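Whiteboard for a family command center - worth it or just one more thing on the wall?

Started by pantrymoth in Home Organization > Kitchen and Family Life

pantrymoth
Original post

Okay, so we are a family of six in a house with exactly one decent stretch of wall between the kitchen and the back door, and I'm finally going to do something with it. Right now our system is sticky notes on the fridge plus me yelling up the stairs. Last month we missed an orthodontist appointment, double booked a birthday party and a swim meet, and my youngest went to school in regular clothes on pajama day (she has not forgiven me).

I've been going back and forth between a big whiteboard with a calendar drawn on it, a paper wall planner, or giving up and making everybody use the phone calendar. My husband votes phone. My kids are 7, 9, 12 and 15, and only one of them has a phone, so I don't see how that helps.

Who has done this and still used it six months later? That's really what I want to know. Everything looks great in week one!

volker_r
Reply

We've had a whiteboard going for four years, so yes, it can last. A few things I'd pass along.

Get the biggest one you can fit. We started with a little one from Hustard and the squares were so small that only my wife could write in them. The second one is huge and everybody uses it.

Don't draw your grid in dry erase marker. You'll wipe it off with your sleeve twice a day. Use thin vinyl tape, the kind people put on for pinstriping. Ours has been on since the start and only one corner has lifted.

And hang it low. I hung ours at my eye level like a picture and then wondered why the kids ignored it.

Volker Rieger (yes, the same Volker from the garage shelving thread)

dishes_at_midnight
Reply

I'm going to be the grump. We had one of these for two years and it turned into a place where old information went to live. There was a dentist appointment from March on ours until the end of summer. Nobody in the house except me ever updated it, so it was one more chore with my name on it.

Phone calendar, shared, with alerts. The 7 and 9 year old don't need to see the schedule, they need you to see the schedule.

pantrymoth
Reply

Ha, my husband is going to print that out and frame it. But I do think my 9 year old needs to see it! He asks me what day library is every single morning. If he could go look at a wall I would get maybe ten minutes of my life back per day.

Volker, how low is low? And did you go with a frame or one of those frameless glass ones? I looked at glass and it was $189 for a size I thought was kind of puny.

volker_r
Reply

Bottom edge is level with our light switches. Framed, plain aluminum, nothing fancy.

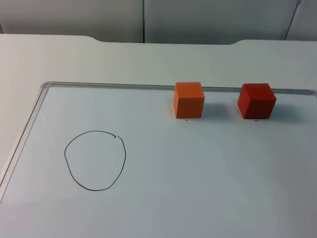 Reply

roswitha_s

Roswitha Steinbach here, retired third grade teacher, so I have wiped down more whiteboards than I care to remember. I want to stick up for pantrymoth's 9 year old. Kids that age love a schedule they can walk up to. It settles them. My own grandson checks the one at his house before he'll eat his cereal.

On the surface, please look at what you're buying. The cheap ones are coated with melamine and they ghost like crazy after a year. Porcelain steel costs more but it will outlive you. I bought a melamine one from Soston for my sewing room and could read my old lists through my new ones by Christmas.

If yours does ghost, go over the old marks with a fresh marker and wipe right away. That lifts most of it. Then a bit of rubbing alcohol on a soft cloth. No scouring pads, ever!

dishes_at_midnight
Reply

See, and now there's a maintenance routine. My phone doesn't ghost.

bungalow_bett
Reply

Your phone cracks though :)

We do both, for what it's worth. The phone calendar is the real one and has everything in it. The board only gets the current week, seven columns, and one row for each kid. After dinner on the last night of the week whoever lost at cards copies it over. Takes five minutes and the kids complain the whole time, but then they know what's coming up.

I tried doing a whole month at first and it was way too much. A month of four kids' activities looks like a subway map.

pantrymoth
Reply

Ooh, week only. I hadn't thought of that and I love it. I was trying to work out how to get 31 squares big enough for four kids' worth of stuff and it was making my head hurt.

What about color? One marker per kid? My 12 year old has already claimed purple and there's a fight brewing over green.

roswitha_s
Reply

One color per child, yes, but stay away from yellow and the light orange. You can't read them from across the kitchen. Red is also the one that stains worst, so I'd keep it for things that really matter. Black for anything that's the whole family.

volker_r
Reply

Going to disagree a little with Roswitha there. We tried color by kid and the markers never stayed together. The green one was always in somebody's backpack. Now it's black for everything and each row has a name at the left in tape letters. Less pretty, but it works with whatever marker is still alive.

roswitha_s
Reply

Volker, tie them to the wall with string! Thirty years in a classroom, that's how I kept mine.

bungalow_bett
Reply

Tirkodell has a clip-on tray with a lid that my kids can't seem to lose things out of. The Teuber one looks nicer but it's too shallow and the markers roll off every time the back door slams.

pantrymoth
Reply

Okay, update! I measured, and I've got room for a four foot board if I move the coat hooks. I found a porcelain steel one on clearance, and with the tape and two packs of markers I should come in under what the puny glass one cost. Doing one week at a time, rows by kid, bottom edge at light switch height. The color question is going to a family vote tonight, so pray for me.

dishes_at_midnight, I promise to come back in six months and tell you if you were right.

dishes_at_midnight
Reply

I've put it in my phone.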